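Trash sorting task: practice items and scoring order?
Posted by kekbridge_dad, Mon 27 May

Our student club is doing a trash pickup project with a two-arm robot. It has to clear a table into a bucket. What should we practice on first?

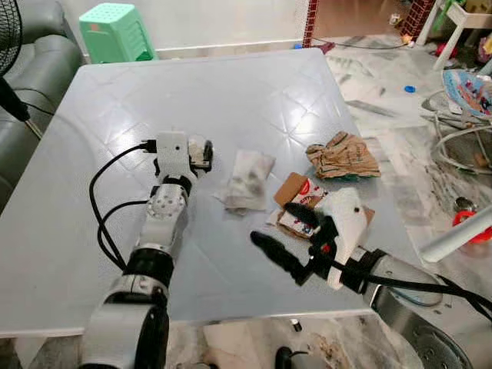 Maiara Paiva
Soft items are the hard part. We ran 155 tries last October and most of our misses were tissues. A crumpled tissue like the one in the middle of your table lies almost flat, so come straight down on it and close slowly. Leave the cardboard for later.

Also check the wrist view before each run.
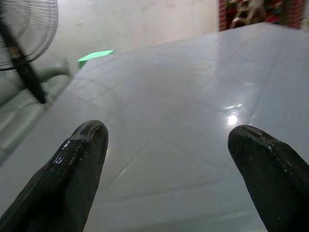
If the fingers don't line up there, fix that first. We lost a whole afternoon to it.

bisht300
Just do the bag. Bags are easy.

histudari
Agree on tissues. Keep the bucket in the same spot every run and write down where it is.

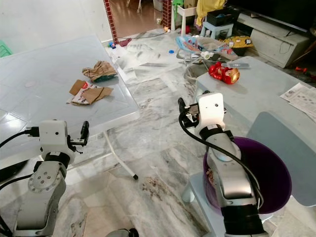
Related: Cable routing for two-arm projects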